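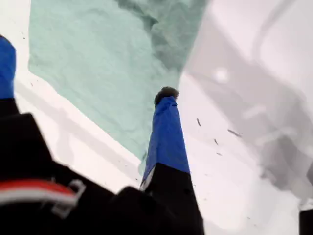
Home | Fixtures | Results | Club News | Contact

Hello from the Gendolby end of the bench

Well, what a first half of the season it has been for our women's basketball side, and I've been meaning to sit down and write about it for weeks! We went into the break with a win over Ernbridge that had me hoarse for two days. Corina Kaufmann finished with 25 points, and I don't think she had a decent look at the basket until the second quarter (their zone was very good, credit to them).

Mirjam Camenzind did a lot of the quiet work, boxing out and setting screens, and she fouled out with four minutes left to a lovely round of applause. Coach Damian Thaler told me he would like to see fewer turnovers in the new year, and he said it with a smile, more or less.

Practice starts again at the Marti gym on the second Tuesday of January, same time as before. Season tickets for the second half are 30 dollars at the door, and kids still come in free. Do come along and bring a neighbor – the bleachers have room and the coffee is hot!

Mathias Prantl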